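作業ノート ヒューマノイド班
2024年7月22日
記入:ヤニック(Jannik Ostermann)

朝一番にログサーバーがまた満杯になっていた。犯人は私である。先週の金曜に録画オプションを切り忘れたまま帰ったので、週末のあいだずっと、転んで床に寝ているロボットの記録が律儀に保存され続けていた。消す前に少し見たが、再生速度を変えても寝ていた。全部消した。ヨシャ(Harms)には昼に自首した。彼は怒らず、ホワイトボードの「録画を切る」に二重線を引いた。怒られた方が楽だった。

今日の目的は、歩行コントローラの改訂版を居間のシーンに入れて、まっすぐ歩かせること。それだけ。競技会の課題は「家の中を移動して台所まで行く」なので、最終的にはソファをよけたり柱をよけたりしてもらう必要があるが、まっすぐ歩けないものに曲がることを教えても仕方がない。6月にそれをやって、ひと月を失った。あの時の報告書の題は「旋回動作の初期検討」で、中身は転倒の初期検討だった。

変更点のメモ。歩幅の上限を少し下げた。遊脚のつま先の軌道を、床から離れる瞬間だけ急に立ち上げるのをやめて、なだらかにした。腕振りのゲインはクレーガー先生(Anneliese Kröger)の指示で半分に落とした。先生いわく、腕を振りすぎるロボットは自信がありそうに見えて困る、とのこと。うちのロボットが自信を持つ根拠は今のところない。

それから接触判定の閾値。ここは前の担当のアルフィー(Rudd)が残したコメントに「触るな」とだけ書いてある。理由は書いていない。触った。触ったら着地の検出が早くなりすぎて、足が床に着く前から着いたつもりで体重を移し、きれいに前へ倒れた。戻した。コメントの下に理由を書き足しておいたので、次に触る人は理由を知ったうえで触ること。

午前は4回走らせた。

1回目:上に書いた通り。閾値のせい。
2回目:閾値を戻して再挑戦。歩き出したが、だんだん右へ流れて柱に肩から入った。物理演算は正しく働いており、柱の方が強かった。
3回目:右に流れる件、左右の股関節のオフセットが片方だけ古い値のままだった。直したつもりで、直した値を保存していなかった。2回目と同じ柱に同じ肩から入った。再現性は高い。
4回目:保存した。起動した。ヤーナ(Tiedemann)が後ろに立っていたので緊張した。ロボットではなく私が。

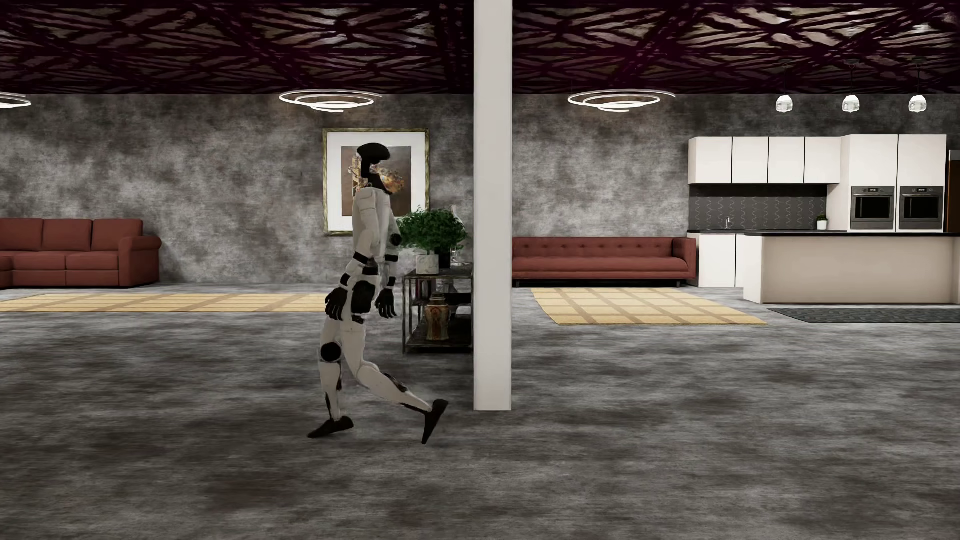

腕振りのゲインは、半分のままで行くことにする。4回目を途中で止めて姿勢を確認したところ、上体の見た目がだいぶ落ち着いていた。両腕は下がっているし、胴も妙にねじれていない。先生の言う「自信」は消えて、代わりに、用事があって台所と反対の方へ向かう人のような風情が出た。気になるのは後ろ足で、かかとが上がり、つま先がほとんど真下を向いている。なだらかにしたはずの軌道でこれなら、足首の角度制限が効いていない可能性がある。静止した一コマだけでは離地の前か後か決められないので、足裏の接触力と並べて見ること。前足の方はすねがほぼ垂直で、膝のあたりに文句はない。文句があるとすれば、私が初期方位を逆に設定した点である。台所は背中側だ。

昼休み、ヤーナと部屋のモデルの話。彼女が居間のシーンを作ってくれたのは本当にありがたいのだが、凝り性なので、歩行に関係のないものが着々と増えている。本棚代わりの台の下の段に、模様入りの茶色い壺がある。先々週はなかったと思う。聞くと、生活感が必要だという。競技会の採点表に生活感の欄はない。ただ、Wokixのシーン読み込みが遅いのは壺のせいだと私が言ったら、計測結果を見せられた。壺はほぼ無罪で、重いのは天井の映り込みと照明だった。謝った。今日二度目の謝罪。

天井については、テスト用の軽い設定を別に作ることで合意した。本番用のシーンはそのまま残す。切り替えのスイッチは設定ファイルの先頭に置く。名前は「plain」と「pretty」。ヤーナは「pretty」の方を標準にしたがったが、標準は「plain」にした。学習を回すたびに照明の計算に付き合うほど、うちの計算機は若くない。

午後は接触力のログを読んだ。結論から書くと、足首の角度制限は効いていた。効いていたのだが、単位が違った。コントローラ側はラジアン、制限を書いた設定ファイルは度。30と書いてあって、それをラジアンとして読めば、足首は好きなだけ回ってよいことになる。制限というより祝福である。書いたのは誰かと履歴をたどったら私だった。今日は私の日だ。

直してから短い確認を2回。つま先は前ほど立たなくなった。ただし今度は離地が遅れて、足を少し引きずるような歩き方になった。引きずると摩擦で骨盤が回り、回ると例の流れが少し戻ってくる。一つ直すと隣が壊れる、いつものやつ。つま先の軌道を元の急な形に少しだけ寄せて、明日もう一度見る。中間の値は勘で決めず、ちゃんと刻んで走らせる。勘で決めた結果は上の方に書いてある。

敷物について。シーンの中の格子柄の敷物に足が乗ったとき、摩擦係数は床と同じになっているとヤーナが確認してくれた。見た目だけ敷物で、物理的には床。当面はこれでよい。ただ競技会の規則には「敷物を含む床面」とあるので、どこかの段階で本物らしい厚みと摩擦をつける必要がある。厚みをつけた途端につまずくと思う。これは予言として書いておく。当たっても褒めなくてよい。

夕方、学習の設定を夜間用に組んだ。並列環境は2,000超。シーンは「plain」。録画オプションは切った。切ったことをヨシャに見てもらった。彼は画面を見て、それから私を見て、もう一度画面を見た。信用というものは柱より硬く、直すのに時間がかかる。

Mekauの脚部モジュールの件は返事待ち。実機の足首の可動範囲について問い合わせたが、返ってきた資料が一世代前のものだった。シミュレーションの足首が実機よりよく曲がるのでは意味がないので、明日もう一度聞く。今度は型番を件名に入れる。

残り:
・足首の制限値、単位を変数名に入れる(_deg / _rad)。全ファイル。私がやる。
・初期方位を台所の方へ向ける。
・つま先軌道の中間値を刻んで比較。表にする。
・柱の当たり判定は形と合っているか確認。二回とも肩が少しめり込んで見えた。言い訳ではない。
・腕振りゲイン、先生に4回目の映像を見せて承認をもらう。
・「触るな」のコメント、アルフィーに理由の追記を読んでもらう。
・壺は残す。ヤーナとの約束。

追記(帰りがけ):夜間の学習、最初の報酬曲線を見た。上がっている。上がり方が急すぎるので、たぶん何か抜け道を見つけている。前回は歩かずに小刻みに震えて前進していた。今日はもう見ないで帰る。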